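**Storing short twisted pair leads without kinks**

Gaurav Dhillon

I have 29 sensor leads to store, blue/white twisted pair, small black connector on one end. They go into a plastic bin and come out tangled. Coil them, or leave them loose?
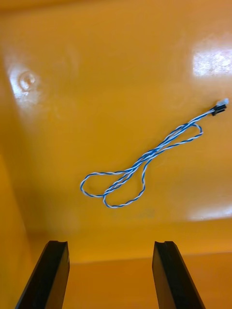

*One of the leads, blue/white pair, lying in a yellow-orange bin.*

The strands cross near the middle and I don't want a hard bend there.

**Samran Kaewsai**

Coil each one separately, with the connector on the outside. Use a loose hook-and-loop strap. Don't use zip ties, which can dent the insulation. One lead per small bag, label on the bag. To undo a tangle, open the loops by hand first. Don't pull on the plug.

**Lirkcombe**

Loose is fine if they aren't stacked. I hang mine on pegs.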